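Service day on the Dutach gripper, unit 16. Thread with what I did, in order, for anyone else running one.

1/ Logged at 3000 cycles since the last look. I do the pivots every 3000 whether they feel bad or not. The last round was in March and went fine.

2/ Symptom this time: the pads closed a little late on the right side. Small, but you can feel it through the handle. Cloth slipped out on the slow grabs and never on the fast ones.

3/ Power off and battery out before anything else. Then I work the fingers open and shut by hand 20 times and listen. Mine had a faint tick near the end of travel.
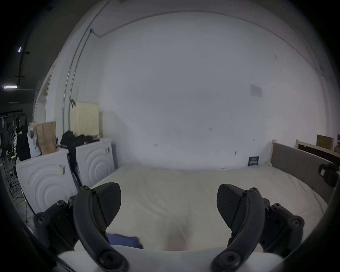

4/ Play in the pivots is the first thing to check. Hold the white body still and push each finger sideways at the tip. Any movement you can feel starts down at the base. Each finger sits on a round pivot there, and the one on the left has a hex socket, so have your hex keys out. Snug is enough. Too tight and the finger drags on the way back.

5/ Next the linkage behind each finger. Several screws on each side of mine, and I go over all of them. Right side had one that took a quarter turn. Tick gone after that.

6/ Pads: wipe with a damp lint-free rag and let them dry. No solvent. Fonitz sells a cleaner for these and I stopped buying it, it left the surface slick.

7/ Check the small screws at the fingertips too. They back out slowly. I put a dab of removable threadlocker on them and leave it overnight.

8/ Battery back in, zero the fingers open, then zero them closed. If you skip the closed one the width reading drifts. Skerkar has the steps on page 20 of their manual.

9/ Test is a folded cloth on a bed, slow grab, lift, put down. I do 16 in a row. All held this time.

10/ Spare pads are on order from Alarcón. Will add to this thread when they're fitted.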